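Equipment Buyer (Contract), Home Services Automation
Kelmont, Westgate office
2 min read

Every vendor who comes through our door says their machine is ready to fold laundry in a real home. We would like to hire someone who doesn't believe them.

Kelmont is deciding what to buy for its household chores program, if anything. You'd be on a 4-month contract starting in April, with a small budget and two quotes already on the desk, one from Vuteo and one from Huỳnh. Both leave out spare fingers, repairs, shipping and the staff hours needed to keep things running. Both promise payback on a schedule we can't reproduce.

What you'll do: rebuild those quotes line by line, price leasing against buying, and write down what we'd be stuck with if the project ends early. One vendor's "starter package" assumes we'll go through 1,000 garments before anything wears out. Find out where that number came from.

You should also spend time with the chores themselves. Demo rooms have flat white tables and one gray towel.
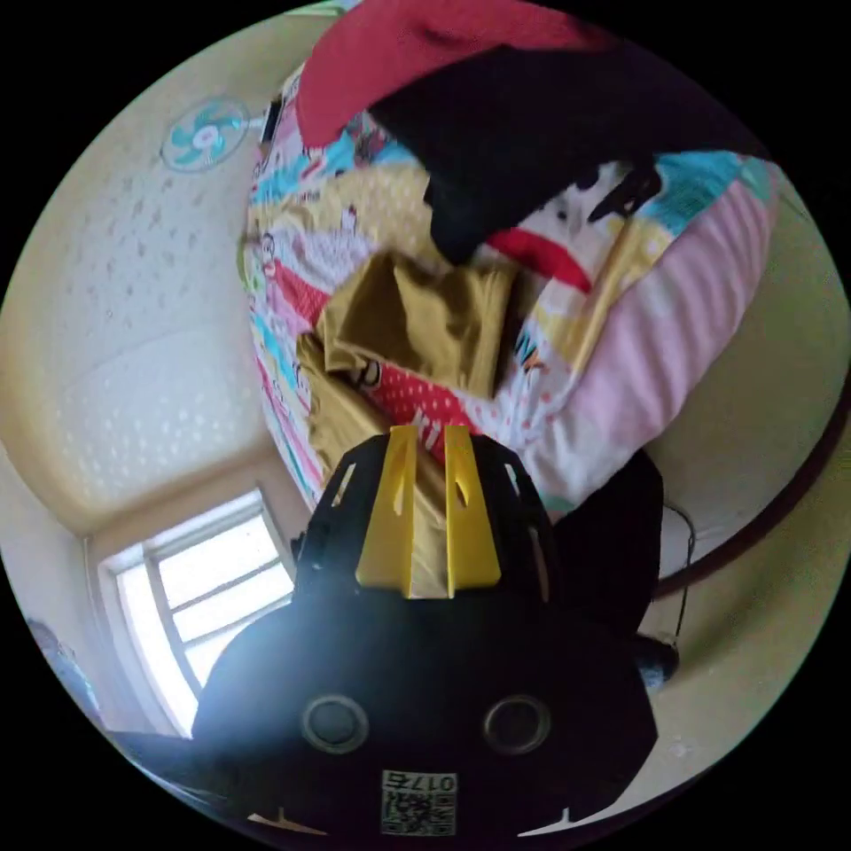

Clothes pile up on beds, over patterned quilts, and any budget that assumes otherwise is no use to us. Expect to get your hands on the tools before you sign for them.

We want purchasing experience, comfort with a spreadsheet, and at least one example of a deal you talked someone out of. Robotics background is optional. Enthusiasm for it will be questioned.

Send a resume and one page on the worst equipment purchase you've seen. No cover letters.

2 comments | 4 shares

Related listings
Warehouse Parts Clerk, Westgate
Service Contract Reviewer, part time
Call for Households: Laundry Study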